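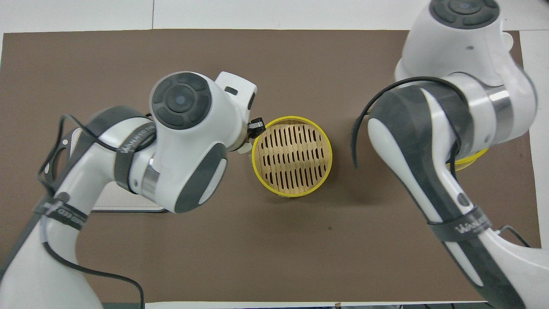
Kurzes Update, muss gleich wieder los.

Der Planer läuft jetzt endlich mit beiden Armen in einem gemeinsamen Modell. Vorher hatte jeder Arm seinen eigenen Prozess und hat den anderen schlicht ignoriert. Ging erstaunlich lange gut. Bis März halt.

Kollisionsprüfung war der Flaschenhals: 126 ms pro Anfrage, viel zu lahm. Jetzt grobe Kapseln statt der vollen Meshes, macht 16 ms. Reicht. Die Kabel sind im Modell immer noch nicht drin — steht auf der Liste, ganz unten.

Perception: die Bambusdämpfer nerven. Der gelbe Rand lässt sich super segmentieren, Ellipse drauf, fertig. Aber sobald ein Unterarm drüber hängt und nur noch ein Stück Rand rausguckt, springt der Fit wild rum. Guadalupe Arriaga hat vorgeschlagen, den Radius einfach festzunageln und nur noch die Mitte zu schätzen. Zwei Zeilen Code, hätte ich auch selbst drauf komen können. Von 152 Testbildern sind noch 25 daneben, fast alle mit starker Verdeckung.

Logging läuft seit gestern über Imby, die alten Skripte sind weg. Zeitstempel von links und rechts passen endlich zusamen.

Offen: Greifkraft am Rand, Timeout wenn ein Arm auf den anderen wartet, und die Config muss dringend aufgeräumt werden. Code kommt ins Repo, sobald die Tests grün sind.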